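Folding printed tees on the bed — who else does this?
Forum: Laundry and Linens

drarex_home
Posted 2025-11-29
I've switched from the kitchen table to the bed for all my T-shirt folding and I love it! So much room to spread things out. My sticking point is the pale beige tee with words across the chest. Do you fold with the lettering in or out? I start at the hem like this:
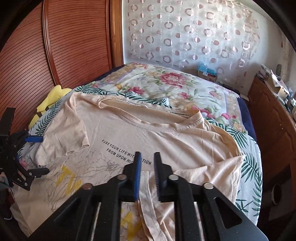 Reply 1: teixeira9
Lettering out, always. I have nearly 200 shirts (I know, I know) and I want to read them in the drawer without digging. Also, that rose duvet is gorgeous — the palm leaves around the border are such a fun touch.

Reply 2: Clunach
Have to disagree with teixeira9. Print in, every time. Mine rubbed against each other in a packed drawer and two of them cracked by March. Lay it face down, sleeves in, fold up from the hem.

Reply 3: drarex_home
Ooh, face down might be my problem, I've been doing everything face up. The big beige piece with the yellow letters is even worse, it takes up most of the bed and I never know where to begin.
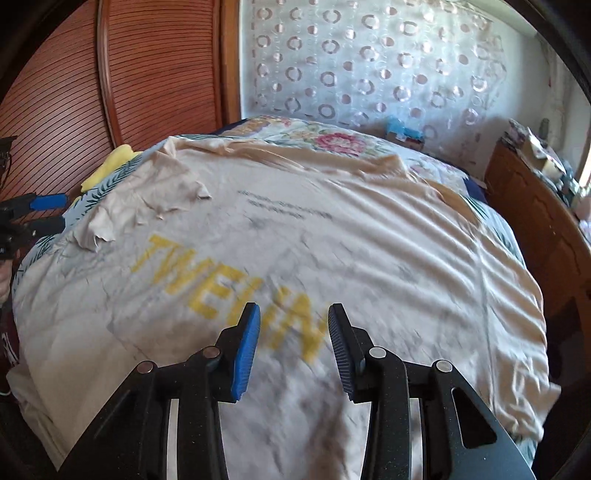 Big yellow letters, plenty of wrinkles, roses underneath.

Reply 4: erirlow
Corners first! Smooth it from the middle outward with your palms, then halve it twice. Something that size I'd roll, though, and I'll happily argue with anybody over that.

Reply 5: Clunach
Rolling is fine for a suitcase. On a shelf it just slides around.

Reply 6: teixeira9
Mine don't slide if they're snug in a basket. Team roll for big stuff, team fold for tees, lettering OUT.

Reply 7: drarex_home
OK, trying both tonight — one shelf each way. Will report back!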